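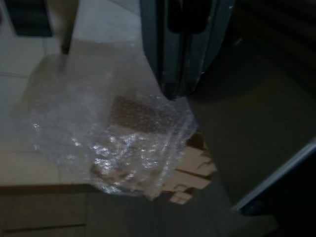 ## Friday, kitchen set, fridge task

Settled in for a long afternoon of fridge episodes on the Plorow arms, and I'm happy with how it went! We logged 40 and I kept 24 after a first pass, a better ratio than the last kitchen we did (the Katsaros one, with the fridge door that kept swinging shut on us).

Bubble wrap is still my favorite thing to hate. The film looks like nothing at all on a pale surface, so I'd like plenty of wrist views with it in them, closed fingers and open ones both.

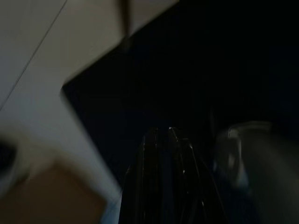
Blurry stretches are staying in for now. Grudport's loader drops anything that smears past its threshold, and I'd rather have it throw out too little than too much, at least until the Zusley folks have trained on a batch and told us what they think.

Both arms on one small package is the part I want more of. My hands drift toward each other when I get tired (always after 3 or so), and the grippers follow.
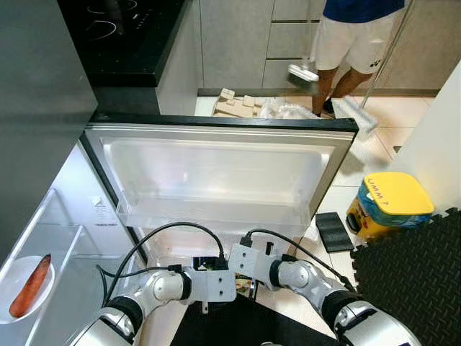 Almost 14 of the keepers need their task labels redone, my fault, I typed "shelf" for everything including the door bin. Fix those before upload. Also ask about a second wrist light.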